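Workshop notebook, Ekden bench
Mon 21 September
Entry by L. Bennani

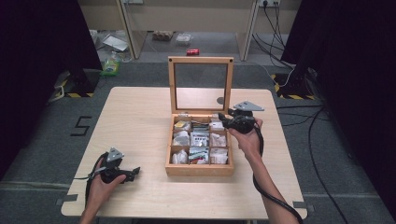
Tea box on the square table, lid raised. Nine compartments, three by three.

Subject: arrangement of the tea box for the Bouazza order.

The box was placed near the middle of the table with the glazed lid upright at the back. Printed packets occupy the middle column: dark stripes at the top, the picture label in the centre, red and green at the bottom. The yellow label is at top left. The plain white and silver bags fill the remaining compartments and are to be kept upright.

Clesent has asked whether the partitions could be made removable. My view is that they should remain fixed for the present order. A loose partition was tried on the earlier Momex sample and leaned as soon as one compartment was emptied.

Stock: a further 600 bags are held in the store under reference 2047. Plain wrappers should be taken from the older carton first.

Outstanding:
Confirm with Bouazza whether the striped variety is to be continued after October.
Obtain a price for 12 boxes with a plain wooden lid in place of the glass.
Check the hinge screws before the lid is next closed.

Colleagues using the table are asked to return packets to the compartments recorded in this entry.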